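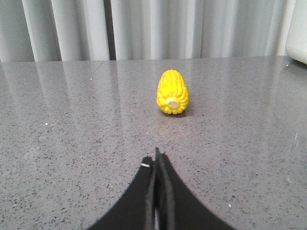 Most arguments about training data for manipulation are arguments about volume. A project announces its episode count, a second project announces a larger one, and the policies trained on either still miss the plate when the plate moves by a hand's width. My own view, after two years of preparing sets for Poser and then for Jellside, is that the count is close to the least useful number a data set can carry.

Take the plainest task in our August set: a toy corn cob, a plate, a stone counter. The instruction is five words long. An operator who has done it 25 times in a row will do it the same way 25 times, with the same approach angle and the same pause before closing the fingers. The log grows and the learner is given one example with noise on it.
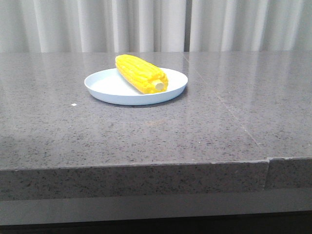 Corn on the plate, fixed view. The counter is polished and picks up the light from the curtains.

Mudassar Warraich, who ran collection at Jellside, used to set a quota by hour. I asked him to set it by starting position, and he objected that this would halve the yield. It did. We finished with 359 episodes from 16 starting layouts against a plan for around 2,000 from a single layout. The smaller set trained the better policy on every layout we had held back. One comparison on one counter proves little, and I would like to see it repeated on something less forgiving than rigid plastic.

The second neglected matter is where an episode stops. Many teams cut the recording at the moment of release. The learner then has no examples of what to do with a finished task, and at run time it hovers, or goes back and picks the object up again. I want the retreat recorded, and a few seconds of stillness after it.
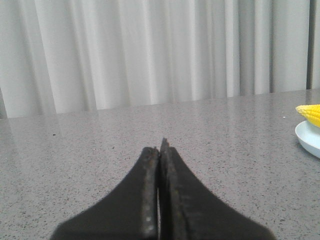
Those last seconds are dull to collect and operators will trim them if allowed. Stamatia Michailidis wrote the Chege annotation guide on the opposite assumption, that idle time is waste to be filtered out before training. For grasp detection she is right. For a policy that must decide for itself when it is done, the filter removes the only evidence of what "done" looks like from the wrist.

Failed attempts deserve the same treatment. The Zollia format has a single success flag, so a dropped cob which is then recovered gets stored as a success with no trace of the drop. A second field for recoveries would cost one byte per episode. I have proposed it twice and will propose it again with the next revision.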